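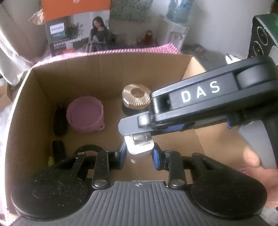
Tia Rowbotham asked me under my last post why I pack the small things first, when every moving guide says to begin with books and winter clothes. It is a fair question and my answer is too long for one reply, so I make a thread.

1/ First, the situation. I leave my apartment in June and the new one is smaller. I have already moved once in this country and I did it badly. All my small things went into the last bag, at 2 in the morning, and I was looking for a phone charger for many days after. I bought a new one. Then I found the old one inside a rain boot.

2/ So now there is a box I call the "first evening box". It is a normal brown cardboard box, nothing printed on the walls. Into this box goes what I will want before I have the strength to open any other box.

3/ A charger is the most important thing in it, for me. The white plug kind, small, easy to lose. It should go in near the end, so that it lies on top. If it goes in at the beginning, it travels to the bottom and stays there under everything.

4/ Then a bowl. I have a pink silicone one that folds flat, with a little tab on the side. I want to recommend this kind of bowl to all people who move often. You can eat cereal from it, and you do not have to wrap it in paper. My ceramic bowls need paper and a prayer.

5/ One jar also. Mine has a gold lid with ridges, and I like to see it on the shelf in a new place. It is not practical. I think one thing in the box may be not practical.

6/ Ebuka Ajayi wrote to me: "You forgot toilet paper." Yes. Thank you, Ebuka. I did forget it, and now it is written on the list in capital letters.

7/ About the cloth. I keep a pink and white striped one with the box, and it will travel with it. When I arrive I can put it on the floor and eat there like at a picnic, or dry my hands, or cover the window if the street lamp is strong. In my last place the street lamp was very strong.

8/ Tia asked a second thing, if I tape the box. I don't. I fold the four flaps one under the other, so it holds closed but I can open it without scissors. The scissors are always in some other box, this I have learned. But please do it only with a box which is not heavy! With books the bottom will open on the stairs.

9/ For the big boxes I use tape from Drandetti. It makes a terrible noise when you pull it, and my neighbor's dog answers each time. It sticks well. I cannot say more about tape.

10/ Somebody wants to know where I got boxes. Most of them from Tamuno, the grocery store on the corner. You must go before 8 in the morning, later they are pressed flat and tied. Boxes from bananas are strong but they have a hole in the bottom, so they are good for pans and bad for pens.

11/ The box that a product came in, keep it if you have room. I was laughed at for this by my whole family. But when you move, the original box is the right size already, and on the outside it has a picture, so there is no question what belongs inside. I have a Philips box like this, with a woman on a sofa and plants around her. She looks very rested. I am a little jealous of her in this month.

12/ What does NOT go in the first evening box: liquids that can leak, anything from glass that you love, papers. My papers go in my backpack and the backpack stays on my back. I say this because a cousin of mine put her lease in a kitchen box and had to call the landlord for a copy.

13/ Little bottles are my weak point. I own too many, and each one has only a finger of something left in it. This time I make a rule, if I have not opened it since winter it does not come with me. I have broken the rule already for one, but it smells nice.

14/ The van. I asked two companies. Dikova wanted 971 for the half day, with two men. Peseslow wanted 559, but I carry the boxes down to the door by myself. I took Peseslow. I live on the second floor and I have a cousin (the same one with the lease) who owes me a favor.

15/ Peseslow also wanted 116 more if there is a sofa. There is no sofa. I sold it in spring and I sit on a cushion since then, and it is okay, only standing up is slow.

16/ Tia again: "But don't you need these things while you are still living there?" Yes, this is the weak side of my method. I have taken the charger out of the box every evening this week and put it back every morning. Maybe I should buy a second one. Ebuka says I can have his old one, if he finds it.

17/ Also, write on two sides of each box, not on the top. When boxes stand one on another you can't read the top. I wrote only "KITCHEN" last time and I had many boxes with "KITCHEN". Now I write "KITCHEN pans" or "KITCHEN tea and spoons".

18/ I will continue tomorrow with the bathroom shelf, I have not started it and I don't want to. If you have a good way to pack a shower curtain, please write it under this post. Mine is still hanging.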